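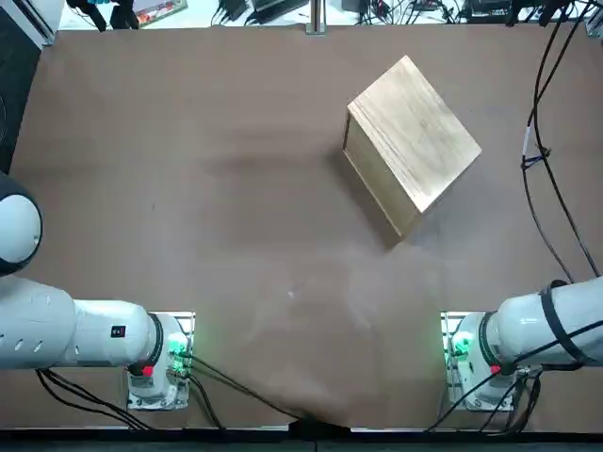
How do I keep a cinder block mural from going chalky and streaky?

Asked in Walls and Outdoor Painting

I have permission to paint the side wall of a tire shop at 511 Mallow in Ashby. It is plain cinder block, 60 feet long, and it was painted beige a long time ago. The owner doesn't know what paint was used. When I rub it, beige powder comes off on my hand, more near the bottom than the top.

My design is mostly big letters with a sunset fade behind them. I want to do the fade and the outlines in spray paint and fill the large areas with exterior house paint, to save money. I've only worked on plywood panels and one legal wall before this, and the legal wall had so many layers on it already that I never had to think about prep.

I did a test patch last Sunday, straight onto the beige with no cleaning. The spray paint looked fine but the holes in the block stayed beige, and when I pulled tape off for a straight edge it took the paint with it. The roller paint went blotchy where the wall soaked it up.

What I need to know:
Do I have to strip the beige, or can I seal it?
Is there a way to fill the pits without putting stucco on the whole thing?
Should I clear coat at the end? The owner is worried about tags. He has a can of Brastaleck clear in the back and says I can use it.

The wall faces west and gets sun from lunch until it sets. I can start in June and I can work evenings and weekends.

Tags: mural, cinder block, spray paint, primer, lettering

2 answers, sorted by most helpful
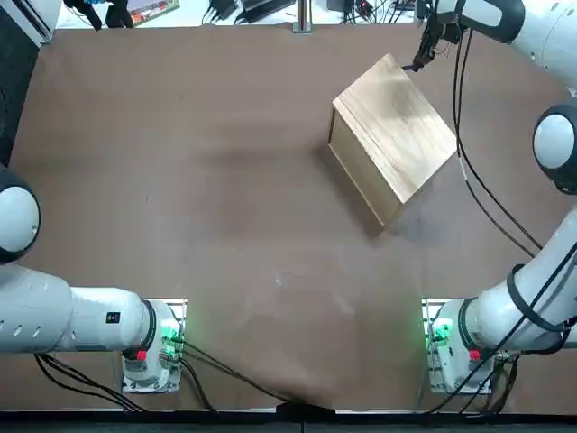

Nathalie Hiebert
Topic helper, Walls and Outdoor Painting

You don't need to strip it. You do need to get the powder off, and that is most of the job.

Old exterior paint breaks down in the sun and leaves chalk on the surface. Your tape pulled the paint up because the paint was stuck to chalk and the chalk wasn't stuck to anything. Any primer you put over loose chalk will do the same thing, only later.

Wash the wall with a pressure washer on a wide tip, or with a stiff brush, a bucket and a mild cleaner if you can't get a washer. Work in sections and rinse from the top down. Scrape whatever is flaking. Then let it dry. Block holds water much longer than wood does, so give it a few dry days even if the face looks dry after one. When it's dry, rub it with a dark cloth. If the cloth still comes up beige, wash that part again.

Look at the bottom of the wall before you buy anything. If the block there has white crusty deposits, or the paint is coming off in bubbles, water is getting in from the ground or from a downspout. Paint won't fix that. Talk to the owner first, and maybe plan the design so the bottom two courses of block are one flat color you can touch up every year.

For the pits, use a masonry block filler. It's thick, it goes on with a heavy nap roller, and you push it into the holes and then roll it back smooth. It won't make the wall flat. You will still see the mortar joints and some texture, but the holes close up enough for a spray line to read cleanly. If money is tight, fill only the area behind the letters and leave the background a bit rough. A fade hides texture very well.

I've used Firkatell filler on two school walls and it was fine. Other brands were fine too. Check that the one you pick can be painted over with acrylic, and read the drying time on the can.

Order I would work in:

Wash, scrape, dry.
Block filler where you want it.
One coat of exterior masonry primer over everything, filled or not. It evens out the soaking, which is what made your roller paint blotchy.
Roll the big flat areas in acrylic.
Spray the fades, then the outlines last.

Go spray over acrylic, once the acrylic has dried overnight. Rolling acrylic over fresh enamel spray paint can work, but I've had it crack and bead, so I avoid it.

On the west sun – reds, pinks and yellows will go first. With a sunset, that is your whole background. Buy the better paint for those colors and save on the blues and darks. Write down the color names and keep a little of each for repairs.

Don't use the clear until you know what it is. Some are solvent based and will wrinkle spray paint, and some trap moisture in block. Look for the words "breathable" or "vapor permeable" and test it on your patch. If the label is gone, I'd leave it in the back.
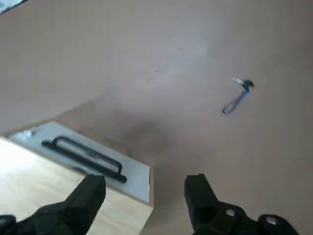 Small key on a blue loop

Rangi Te Moana
Member

Agree on the washing. I skipped the filler on my last block wall and it came out OK, but I went through nearly twice the cans I had planned, with a fat cap, spraying from both sides to get into the holes. So it may not save you anything.

For the lettering, don't rely on tape. Snap chalk lines for the top and bottom of the letters, or use the mortar joints as your grid. Mine were 7 blocks high and I drew them small on squared paper first, one square to a block. Check that the joints are level before you trust them – on an old wall they can drift over that length.

Start in the shade if you can. A west wall is good for this, you get all morning. By late afternoon the block is hot and the roller paint drags. Spray dries before it lands when it's hot and windy and you get a dusty edge.

As for tags, in my experience a busy wall gets hit less than a blank one but it does get hit. A clear coat made for graffiti removal is expensive for a wall that size. I just keep leftover paint and go back. The letters are easy to fix. The fade is harder, so maybe put something solid along the lower part where people can reach.

Was this page helpful? Yes / No
Related: Rolling paint onto rough brick; Which caps for thin outlines; Getting written permission from a building owner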